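Una torre usada no es chatarra

7 de octubre de 2025

En septiembre el ayuntamiento de Andthorpe renovó los ordenadores de sus oficinas y sacó a la venta los viejos por lotes. Eran 586 torres. De ellas, 521 encendían. Las otras fueron al punto limpio sin que se les quitara antes la tapa, y la mayor parte de las que encendían siguieron el mismo camino unas semanas después, al no encontrar comprador. Se vendieron 100. Compré dos, a 40 euros cada una, y escribo esto en una de ellas.

Llevo años arreglando ordenadores de sobremesa, primero por oficio, en el taller de Cesell, y ahora por cuenta propia. Mi opinión es sencilla: estamos tirando máquinas buenas y comprando máquinas que no se pueden abrir, y las dos cosas se sostienen la una a la otra. Quien no ha visto nunca el interior de un equipo no tiene forma de saber si lo que tira sirve. Y quien compra un equipo cerrado con pegamento no lo verá nunca.

Una estación de trabajo de oficina, de las grandes, se hizo para que un técnico la abriera con prisa. El panel lateral sale entero. Las piezas que hay que tocar suelen ir en un color y las que no, en otro. La fuente se retira tirando de un pestillo. Los discos van en bandejas. La memoria entra en ranuras con presillas en los extremos, y el procesador se asienta en un zócalo con una palanca que cualquiera puede levantar con un dedo. Son decisiones que alguien tomó en una mesa de diseño y que costaron dinero, porque un pestillo cuesta más que un remache.

Un portátil fino de hoy tiene a menudo la memoria soldada. Si falla, se cambia la placa, y si la placa vale más que el equipo, se cambia el equipo. El fabricante lo presenta como ligereza. Puede que lo sea para quien lo lleva cada día en la mochila. Para un mostrador municipal, donde el ordenador pasa la vida debajo de una mesa, la ligereza no tiene ningún valor.

Se me dirá que las máquinas viejas gastan más luz. Es cierto en muchos casos. Una torre con un procesador de servidor consume más que un equipo pequeño moderno, y si va a estar encendida día y noche conviene echar la cuenta antes de comprarla. La mía se apaga a la hora de cenar. También se me dirá que hacen ruido, y también es cierto, aunque buena parte del ruido es polvo en los ventiladores y se quita en una tarde.

Hay una tercera objeción que me parece más seria, la del tiempo. Montar y probar un equipo usado lleva horas. Hay que revisar cada ranura, cambiar la pila de la placa si el reloj se atrasa, limpiar el disipador y poner pasta nueva. Un ayuntamiento que pague esas horas a precio de taller no ahorra gran cosa. Por eso creo que este trabajo debería hacerse en los institutos de formación profesional, donde las horas ya están previstas y lo que falta es material. En el de Itano el módulo de montaje se da todavía con cuatro placas sueltas atornilladas a un tablero. Los alumnos sacan y meten la misma memoria durante todo el curso. Con 20 torres completas aprenderían bastante más, y al final quedarían 20 ordenadores listos para quien los necesite.

Digo completas a propósito. Una placa sobre un tablero enseña dónde va cada cosa, pero no enseña a trabajar con la mano metida entre una jaula de discos y un manojo de cables. La dificultad de este oficio está casi toda ahí. El zócalo es lo más delicado: en muchos modelos los contactos están en la placa y son finísimos, y un procesador que baja torcido puede doblar varios. Hay que sujetarlo por los bordes, buscar la marca de la esquina, bajarlo recto y no empujar. Si pide fuerza, está mal puesto. He visto a gente con mucha experiencia estropear una placa por hablar mientras lo hacía.

Con las tarjetas gráficas pasa lo contrario. Se tiende a tratarlas con demasiado respeto y se quedan a medio entrar. La ranura pide un empuje firme y parejo, y luego cerrar la sujeción de la parte trasera. La mitad de los equipos «sin imagen» que llegaban a Cesell tenían la tarjeta mal asentada.
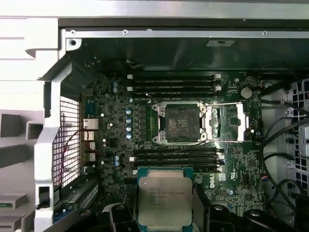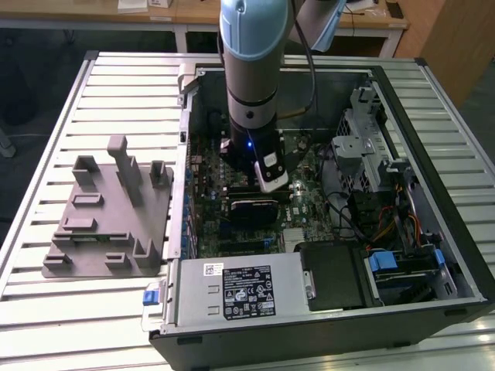
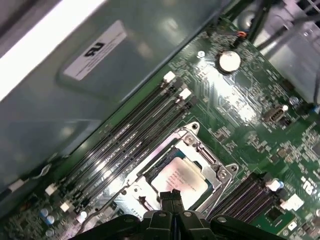 Torres abiertas: un Intel Xeon sobre el zócalo vacío, la tarjeta gráfica en su ranura y, en la última, un procesador dentro del marco metálico, junto a los bancos de memoria sin módulos.

Lo que pediría

Lo primero, que ningún organismo público mande al punto limpio un ordenador que enciende sin haberlo ofrecido antes a los centros de enseñanza de su zona. En Andthorpe bastaba con una llamada a Itano. El coste del transporte era menor que el de la retirada.

Lo segundo, que en los pliegos de compra cuente el acceso. La empresa que llevó el mantenimiento hasta este año, Catterall, entregaba con cada lote una hoja con las piezas que se podían sustituir y la herramienta necesaria para cada una. Cabía en una cara. En el pliego nuevo esa hoja ha desaparecido, y con ella la posibilidad de comparar.

Lo tercero depende de cada cual. Antes de jubilar un ordenador de sobremesa, desenchúfelo, espere unos minutos y quite el panel. Mire si quedan ranuras de memoria libres. Mire si el disco es de los antiguos, de plato, porque cambiarlo por uno de estado sólido suele notarse más que cambiar de equipo. Si después de eso sigue sin servirle, borre el disco y regale la torre con todo dentro. Las que llegan sin memoria y sin bandejas son las que acaban en el contenedor.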